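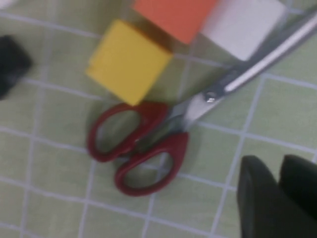 Section 8. Setting up a remote interview

Use this section when the host is in the studio and the guest is joining from home or an office. For guests in the same room as the host, go back to the section on in-studio recording.

You need:
Platemis base unit and its power supply
Lindgren headset or desk microphone
A computer with Ruratex installed and signed in
A wired network connection
Closed-back headphones for the host

Connecting the base unit

1. Turn the base unit off before plugging anything in.
2. Connect the host microphone to the socket marked MIC A. Push the plug until it clicks.
3. Connect the headphones to the socket on the front. The socket on the rear is for the producer and carries the talkback channel as well.
4. Connect the base unit to the computer with the supplied cable. Do not go through a hub.
5. Turn the base unit on. The status light blinks green while the unit starts and then stays on.

If the status light is amber, the computer has not recognized the unit. Unplug the cable at the computer end, wait for the light to go out, and plug it in again.

CAUTION: Turn the headphone level all the way down before you put the headphones on. The unit keeps the level from the last session.

Creating the session

6. In Ruratex, choose New Session and then Remote Interview.
7. Type a session name. Names can have up to 20 characters. Use the show name followed by the guest's last name, so that the files sort correctly in the archive.
8. Under Input, choose Platemis A. Under Output, choose Platemis Phones.
9. Turn on Local Backup. A copy of each voice is then recorded on the speaker's own computer and sent to you after the call.
10. Click Save.

Note: Local Backup needs at least 2 GB of free space on the guest's computer. Ruratex checks this when the guest joins and shows a warning on both screens if there is not enough.

Inviting the guest

11. Click Invite and enter the guest's email address. The link works for one session only. If the interview is moved to another time, send a new one.
12. Ask the guest to open the link ahead of time and allow the browser to use the microphone. Guests do not need an account.
13. When the guest's name appears in the waiting list, click Admit.

Guests often join on a laptop with the built-in microphone and speakers. Ask them to use wired earphones if they have them. Without earphones the host's voice comes back through the guest's microphone, and the echo filter will cut off the starts of words when both people talk at once.

Setting levels

14. Ask the guest to say what they do and where they grew up, in a normal speaking voice. Counting aloud or saying "testing" gives a reading that is too low.
15. Adjust the guest fader until the meter sits in the green band and only touches yellow on loud words.
16. Do the same for the host.
17. Record a short test, play it back, and listen to each voice alone using the Solo buttons.

If you hear a low hum on the host channel, turn on the Low Cut switch. If the hum stays, replace the microphone cable.

Recording

18. Tell the guest that recording is about to start. Some stations, including all Grovside affiliates, require the guest's spoken consent at the top of the file. Check your own station's policy.
19. Press REC on the base unit. The button lights red, and the timer starts in Ruratex.
20. Press MARK whenever you want to find a place again later, such as a strong quote or a name that needs checking. A session can hold up to 2000 marks.

If the connection drops, do not press REC. The recording continues on both sides, and the guest can come back in with the same link.

Ending the session

Press REC again to stop. Keep the guest on the line until the backup bar is full. For interviews of over an hour, this can take several minutes on a slow connection. If the guest has to leave, ask them to keep the browser tab open. Files are then saved in the session folder, one for each voice and one mixed.

CAUTION: Do not disconnect the base unit while the status light is blinking. The last part of the mixed file may be lost.

To send the files to an editor, see Section 9.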